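Please Let the Kitchen Get Old
by Giorgia Mancuso
February 28, 2022

I moved to Flestberg eleven winters ago, and the first thing my new neighbors wanted to show me was always the kitchen. Where I grew up, in Tivach, a guest was taken to the table and stayed there until it was dark. In Flestberg a guest is first given a tour.
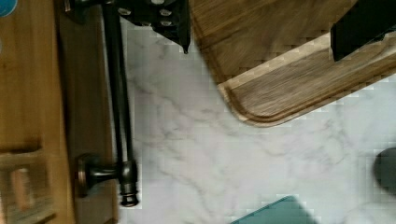
In these years I have seen the same kitchens change two times, and one of them three times. The family across from me put in white doors, then gray doors, and now the doors are green and there is a second sink. They are kind people and they cook very little. When I asked the wife what was wrong with the gray ones, she thought for a while and told me that she was tired of them. I understand this feeling. I am also tired of many things in my house, including the stairs, but I do not remove the stairs.

My opinion is simple and I know it is not popular on my street. I think we replace kitchens too early, and I think we have learned to see normal use as damage.

Stone is a good example. A marble counter takes a mark from lemon, from vinegar, from tomato if you leave it long enough. The seller will tell you this with a sad face, and then he will sell you a product against it, or he will advise you to take another material. My grandmother rolled her dough on a piece of marble that was dull in the middle and shiny at the corners. It was dull where she worked. I never heard her say that it was ruined. When she died, three of her children wanted that piece and there was a quarrel which is still not completely finished.

I should be fair. There are kitchens that must be changed. If the water comes in behind the wall, or the oven is dangerous, or a person in the house now uses a wheelchair, then of course one should do the work and do it well. I also do not want to laugh at people who saved for a long time and finally have the room they wished for. I speak about the third kitchen, not the first.

Last April my own cabinets began to give trouble. Two doors were hanging low and one drawer had to be lifted before it would close. I asked for an offer from Dresta, a company which has a big showroom next to the train station. The young man was polite. He opened the bad drawer one time, he closed it, and then he talked for half an hour about a new kitchen. I asked if he could repair the drawer. He said that they do not do this. I asked who does it, and he did not know.

I found the answer in Serra, the next town, where there is a small shop that sells hinges, handles, rails and screws. The owner asked me to bring the old hinge. I paid 135 for everything, with the labor of his nephew, who came on a Saturday and also fixed the door of the bathroom without being asked. The offer from Dresta had only for the removal of the old cabinets a price of 467. For the removal! I kept that paper and I sometimes show it to guests, instead of a tour.

People tell me that a new kitchen raises the value of the house. Maybe it does. But the next owner will probably take it out, because it is not in his taste, and then the value goes into a container on the street. I have looked into these containers. I have seen there doors of solid wood with the handles still on them, better than mine, and I am a little ashamed to say that I took two of the handles home.

I also hear that it gives work to people. This is true, and repair gives work too. The nephew in Serra told me that he could be busy every day of the week if customers knew that he exists. The town prints a list of approved renovation firms and sends it to each household. I have written to the town hall two times to ask for a list of people who repair. The first time I received a thank you. The second time I received the list of renovation firms.

I will write again this week. If you live in Flestberg and you have a drawer that does not close, please write to them also, and in the meantime lift it a little when you push.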